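Häufige Fragen zum Sauerteig-Rundbrief

Hier beantworte ich alles, was mir regelmäßig ins Postfach flattert. Wenn deine Frage fehlt, schreib mir einfach, ich antworte meistens abends mit Mehl an den Fingern.

Wer schreibt hier überhaupt?
Ich bin Aisling Nic Aodha, komme aus Galway und backe seit Jahren in einer viel zu kleinen Küche in Leipzig. Die Rezepte testet Daithí Hegarty mit, der hat den besseren Ofen (und leider auch die bessere Kruste!).

Wie oft kommt der Rundbrief?
Alle zwei Wochen, im Mai mache ich Pause. Inzwischen lesen 497 Leute mit, das finde ich immer noch ziemlich verrückt.

Mein Ansatz riecht nach Nagellackentferner. Wegwerfen?
Bitte nicht! Der hat bloß Hunger. Nimm einen Löffel davon, gib frisches Mehl und Wasser dazu und wiederhole das zwei, drei Tage lang morgens und abends. Nur bei Schimmel oder rosa Schlieren fliegt alles raus, auch wenn es weh tut.

Welches Mehl soll ich nehmen?
Für den Ansatz Roggenvollkorn, damit habe ich am wenigsten Ärger. Fürs Brot darf es mischen, wer mag. Mein Alltagsbrot besteht zu zwei Dritteln aus Weizen 1050, der Rest ist Roggen.

Wie warm muss der Teig stehen?
Bei 26 Grad klappt es bei mir am besten. Im Winter stelle ich die Schüssel in den ausgeschalteten Ofen und lasse nur das Lämpchen brennen. Schau aber lieber auf den Teig als auf die Uhr, der hält sich nämlich nie an meinen Zeitplan.

Was ist »Hennessy«?
Mein Sauerteig! Der hieß schon so, als ich ihn geschenkt bekam, und umtaufen bringt bestimmt Unglück. 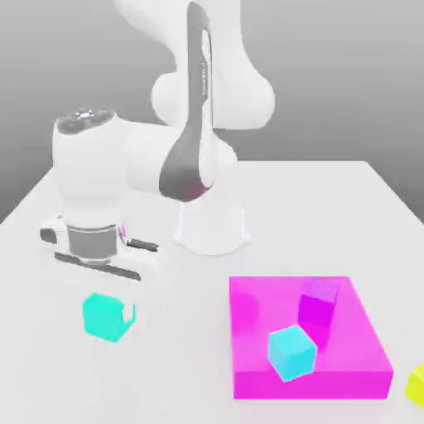

Kann ich den Ansatz in den Urlaub mitnehmen?
Das geht, aber ich lasse ihn lieber zu Hause. Frisch gefüttert und fest angerührt hält er im Kühlschrank locker 10 Tage durch. Wenn du länger weg bist, streich ihn dünn auf Backpapier, lass ihn trocknen und zerbrösel ihn in ein Schraubglas.

Verschickst du auch getrockneten Ansatz?
Innerhalb Deutschlands ja, gegen Porto. Schreib mir deine Adresse und hab ein bisschen Geduld, ich packe die Tütchen immer in einem Schwung.

Wie melde ich mich wieder ab?
Ganz unten in jeder Mail steht ein Link, einmal klicken reicht.

Zuletzt ergänzt am 26. Januar 2023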